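Home | Newsletter | Back Issues | Recipes | Write to Us

The Long Way Around My Grandmother's Dresser

I spent most of April in my garage with a dresser, and I'm going to tell you about it whether you like it or not!

Some of you know the one. It stood in the back bedroom of the house in Rolville when I was a kid, and it was where the good tablecloths lived. My cousin Annatjie Nkosi had it for years after that (she kept fabric in it, and seeds, and one drawer that was only birthday candles), and when she moved to a smaller place she called me up and asked if I had room. I did not have room. I said yes before she finished the sentence.

So I borrowed a van and drove over to Trulstead, and the two of us got it down 2 flights of stairs with a lot of yelling. I should have taken the drawers out first. Please take the drawers out first. I pulled something in my shoulder that still talks to me when I reach for the cereal.

Once I had it home I did the thing everyone does and went straight for the sandpaper, and then I lost my nerve and called the hardware store. The man at the counter asked what finish was on it. I had no idea. He told me to rub a little alcohol on a spot at the back and see if it got sticky, and it did, so that's shellac, and shellac is good news for lazy people like me. You don't have to strip it. You can clean it up, put a fresh coat over the old one, and the two melt together.

I cleaned it with mineral spirits and an old T-shirt and went through more T-shirts than I'd like to admit. The water came later, for the insides, with a drop of dish soap and all the windows open. Then I let everything sit overnight, which was hard for me!

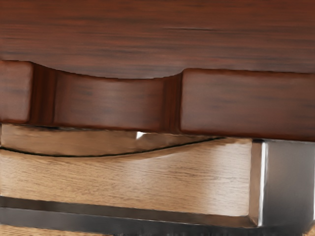 The sticking drawers were the other big job. Plain candle wax along the runners did most of it (Annatjie laughed at me for ten minutes, given what used to be in there), and the one that still caught got a few passes with a sanding block. Go slow with that. You can always take off a bit more wood tomorrow.

If you try any of this yourself, put on thin coats and leave each one 30 minutes before you even think about touching it. I touched it. There is a thumbprint on the left side now and I've decided it's staying there. The tablecloths go back in as soon as I find where I put them.

Recent items
- Letters: your best uses for leftover candle ends
- Soup for 30, and how I ran out of bowls
- A walk around Rolville before breakfast
- What to ask before you borrow a van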